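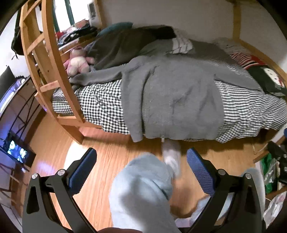
Can any robot tidy a kid's bedroom yet?
Posted by Chalerm Chantharasri, Aug 30, 2022

My brother-in-law reckons I should hold off hiring a cleaner because home robots are nearly here. He keeps sending me clips of the Plarnano folding a towel. I don't want towels folded. I want clothes off the floor, the bed made and the soft toys put somewhere. Is anything on sale that does that for under $3000, or is he dreaming?

Cludside
He's dreaming. I work in a warehouse where we've had a picking arm for two years. It's fine with boxes, all the same size, on a grey belt. Give it a hoodie half under a blanket and it wouldn't know where one stops and the other starts. Bunk beds are worse, with a ladder and posts in the way of everything. Look at those towel clips again and check whether they've been sped up. And ask who put the towel there.

sestach_fan
just get a robot vac, mine was 500 and its great

Bunnag
The vac only works once the floor's clear, so you've still done the job he's asking about. Ours ate a sock in December and I had to cut it out of the brush.

I'd pay the cleaner. If a company ever shows you a machine making a bed, ask to see it in your own house, with your own sheets, 23 times in a row. A plastic tub for the clothes and a nagging parent is still the best system I've found, and even that works maybe half the time.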